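Section 4. Sorting Small Loose Items on a Two-Arm Bench

4.1 What this section covers

Sections 1 through 3 dealt with bolting down the bench, leveling it and bringing both arms to their rest position. This section sets up the first real chore: putting loose rubber bands into baskets by color. A person can do the whole job with half their attention on the radio. For a pair of arms it is still hard work, and you should plan your shift with that in mind.

Read the whole section before you power the arms. If you are setting up the Stedero single-arm kit, skip to Section 5.

4.2 What you need

Two arms with two-finger grippers, mounted on opposite side rails
One blue, one red and one green basket
Assorted bands, thin and wide, in more than one color
The Nivusero control program, already installed
A printed copy of the run sheet (Appendix B)

4.3 Laying out the bench

1. Press the stop button and check that both arms are at rest.

2. Put the baskets near the corners of the work area. Leave the middle of the table free for the bands.

3. Scatter the bands by hand. Do not line them up. A neat row gives you a good score on the run sheet and tells you very little about how the arms will do in a shop.

4. Let some bands cross or lie on top of each other. Leave a few on their own as well.

5. Check that each arm can reach every basket you plan to assign to it. Arms that share the middle of the table must not share it at the same moment.

6. Write the layout on the run sheet before you start.

Note: Wide bands tend to stand on edge. Thin ones lie flat and twist. Keep both kinds in the mix.
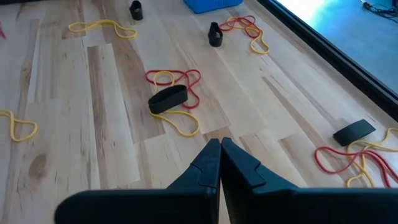
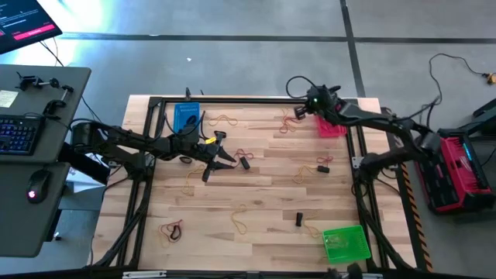
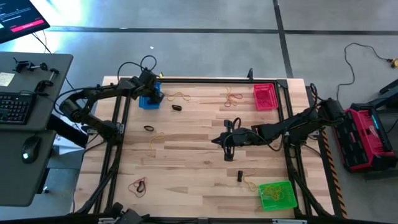 Bands and baskets on the two-arm bench.

Elfriede Reinholz
Technical Writer, Bench Systems, Lammers

4.4 Running the chore

1. Stand outside the reach of both arms and release the stop button.

2. In the control program, choose Sort, then Loose Items.

3. Assign a color to each basket. Yellow bands can go in the green basket. The program does not need the colors to match, but it does need you to tell it.

4. Set the time limit to 15 minutes. The default is 4, and that is too short for a full table.

5. Press Start and watch the first few picks from beginning to end.

6. If an arm closes on nothing twice in the same place, press Pause. Move the band a little and press Resume. Mark this on the run sheet as a hand assist.

7. When the run ends, wait for both arms to return to rest. Press the stop button before you reach in.

Caution: Never free a caught band while the arms are powered. A stretched band can snap toward your face. Wear eye protection.

Caution: Keep sleeves, lanyards and long hair away from the grippers at all times.

4.5 What to expect

Customers ask us whether the bench can take over this job. In our own shop in Trostititz the answer is no for mixed bands and yes, with someone nearby, for single bands lying apart. We logged 728 picks during August. The ones that gave trouble were mostly tangles, where the gripper took hold of one band and brought two or three along. The arm then drops the whole bundle in one basket and the program counts it as a success.

The other common fault is the flat thin band. The fingertips have to come down very close to the wood without pressing on it. If the height is set too high the fingers close over the top of the band. Too low, and the arm stops with a force error. See 4.6.

Speed is also well below that of a person. Ilse Geerts, who runs the packing line, still sorts her own bands by hand on Friday and has no plans to stop. Use the bench for long, dull batches where a slow pace does no harm, and have someone look through the baskets afterward.

4.6 Setting the fingertip height

1. Clear the bands from the work area and return both arms to rest.

2. Choose Setup, then Fingertip Height, then Left or Right.

3. Lay one sheet of ordinary paper on the table under the gripper and stand clear.

4. Lower the arm in single steps until the program shows Contact, then raise it one step.

5. Press the stop button. Pull the paper. It should slide out with light drag. If it is held fast, release the stop, raise the arm one more step and try again.

6. Save the value and repeat for the other arm.

Check the height again every 500 picks, and any time the gripper fingers are changed.

Note: The two arms keep separate values. Do not copy the left value to the right.

4.7 Problems and fixes

Arm stops with force error: Fingertip height is too low, or the fingers came down on a basket rim. Move the basket toward the corner and run 4.6.

Band sticks to a fingertip after release: Wipe the fingertips with a dry cloth while the arms are stopped. Do not use oil or hand cream near the bench.

Band lands outside the basket: The basket has been moved since setup. Put it back in position, or run the basket check again from the Setup menu.

One arm waits and does not move: The other arm is in the shared zone. If the wait lasts longer than a minute, press Pause and look for a band caught between the fingers of the working arm.

Black bands are skipped: Check that a basket has been assigned to black. With no basket assigned, the program leaves that color on the table and shows no warning.

Continue to Section 5 only after you have three runs in a row with no force errors.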